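November, bin cell, afternoon

Spent most of today on the cell rules and not much on picking, which is fine, I'd been putting it off. Aliki Liapis wants one page taped up by the Zunel cabinet before the Saltex people visit, and what we had was a mess of sticky notes and one email from Ivico that half of us never got.

So, what we agreed on:

Teach mode is reduced speed, always. Enabling switch in hand, and whoever holds the pendant is the only one inside the tape. If you need a second pair of hands, stop the arm first and then call them in.

Clamp the bin before you run anything, and recheck the clamp after every bin change. If the bin has shifted, redo the corner touch-off. I'd say anything past 2 mm counts as shifted. Aliki would go tighter and she may be right!

Cable check at the start of a session: jog the wrist slowly through its range at the pick poses and watch the slack, not the gripper. Hoses too. If something pulls tight, write the pose down here before you fix it (I never do this, I'm going to start).

Blocks go in by hand with the drives off. Nobody reaches in "just to nudge one" — I did it last week and I'd like to be the last.

Log every stop, even the silly ones. We're at 872 picks in this log and I can find notes for 78 stops, and 20 of those just say "stopped." Useless to me now. Write what the arm was doing and which block it was after.

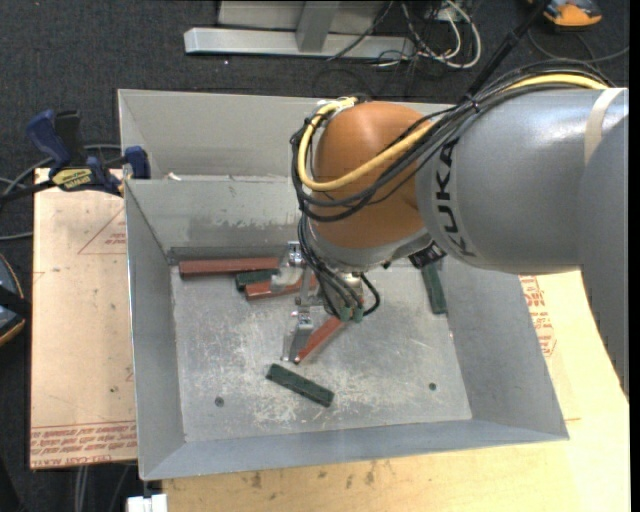 Gripper down among the blocks, three red and three green. Clamp on the left side of the bin.

The green one over by the right wall is the sort of case I want in the rules as well. Proposal: a minimum wall clearance for the fingers, and if the planner can't keep it, skip the block and log it. Subramaniam's planner has a setting for this but I haven't found what units it's in. Ask.

Still open: who signs off when a speed limit gets raised? I put Aliki's name down in pencil.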